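Morning check of the two-arm tidying robot in the living room cell

Written by Kamlesh Tomar, Grencombe test house

This page explains how I prepare the two-arm robot in the living room cell before a day of work with pillows and blankets. The full check takes me 54 minutes when everything is in order. Please do the steps in the given sequence. Some of them look unnecessary, but I have skipped each of them at least one time and I regretted it.

What you need

A lint-free cloth, a soft brush with long hair, the small torque key from the Zariņš tool roll, a flashlight, and the cell notebook. The tablet with the Flindovico control page must be charged. You do not need to open any cover for this check.

Step 1. Power on and home the arms

Stand outside the marked line on the carpet. Release the emergency stop, then press Home on the tablet. Both arms must go to the rest position without noise. If one arm stops halfway, do not press Home again immediately. Read the message first and write its number in the notebook. Message 426 means that the arm has lost its reference, and you must move it by hand to the middle of its range before you home it again. For all other messages, please call Aarti Prajapati.

Step 2. Check the hands

With the motors disabled, bend each finger slowly with your own hand, first the thumb and then the others. You should feel the same light resistance in all of them. A finger that moves too easily has usually a loose tendon. A finger that is hard at the beginning and then free has lint in the joint, and in this cell it is nearly always lint.

Brush from the palm to the fingertip, never in the other direction. After the brush, wipe the fingertips with the dry cloth. Do not use alcohol on them. I did this during my first month and the tips became slippery, so for one week we had pillows on the floor and we were looking for the fault in the software.

Check also the small bolts on the wrist housings with the torque key. It should click directly. If a bolt turns before the click, mark it in the notebook with the side and the position.

Step 3. Clean the wrist camera and look at the close view

Wipe the window of the wrist camera with a clean part of the cloth. Then open the wrist view on the tablet and move the hand slowly to the blue fuzzy textile. Stop when it fills nearly the whole view.

At this distance you will not see single fibers, and this is normal, the camera is too near. What you need is enough difference between light and dark. On the blue piece I use the band of raised bumps. The tops should be pale and the hollows between them clearly darker. When the bumps and the hollows have almost the same tone, clean the window again. If it does not help, raise the exposure by one step and save. Please do not raise it by more than one step, otherwise the hairy outline of the material disappears against a bright background and the grasp point jumps. 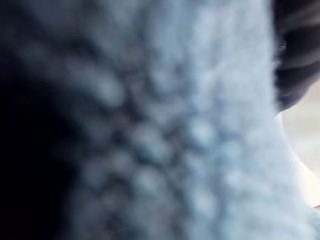 Step 4. Set the stand-off from the textile

Go back slowly with the hand until the distance value on the tablet becomes steady. A value that jumps up and down means that the sensor is still too close to the pile. When it is steady, press Save stand-off. Repeat this three times and compare the values. If one is very different, delete it and make another.

Helmut Meinecke prefers to do this step with a flat card in front of the fabric. It is faster, but the card gives a clean edge which a blanket does not have, so I do not recommend it for soft objects.

Step 5. Bring the robot to the sofa and check the reach

Drive the robot forward with the slow mode until it faces the seats. Bring both hands to the front edge of the sofa, with the fingertips very close to the leather but not in contact. The fingers point to the sofa and the thumbs point inward. Now look through the head camera. Both wrists should be in the view, and you should also see the white pillow standing against the backrest. If a hand is missing from the view, the head is tilted too high. Lower it with the arrow on the tablet and save the new angle as Sofa front.

Take care with the sun. Bright stripes on the cream leather can be taken for an edge by the program. I switch on the option Ignore hard light before the first grasp. 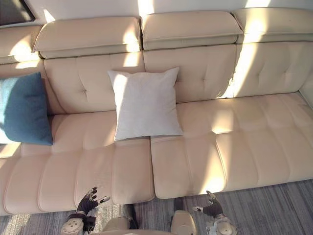

Step 6. Make one slow grasp

Load program 1128 and set the speed to the lowest level. The robot should take the white pillow by its two sides, lift it a little and put it back. Keep one hand on the stop button during the whole movement. Watch the fingers and not the pillow. They should close together. If one side closes first, the pillow turns and the other hand pushes it into the backrest. In this case go back to Step 2 and check the slower hand again.

Step 7. Write the cycle count

On the service page you find the counter for each hand. Write both in the notebook. The finger tendons are changed at 3738 cycles, and we order the new set from Asholm well before, as the delivery can be slow in January. Rosaire MacLeod keeps one spare set in the gray cabinet. If you take it, write this too.

If the check fails

Leave the motors disabled, hang the red card on the tablet and write in the notebook at which step you stopped. The next person should start again from Step 1, also when only one small thing was repaired.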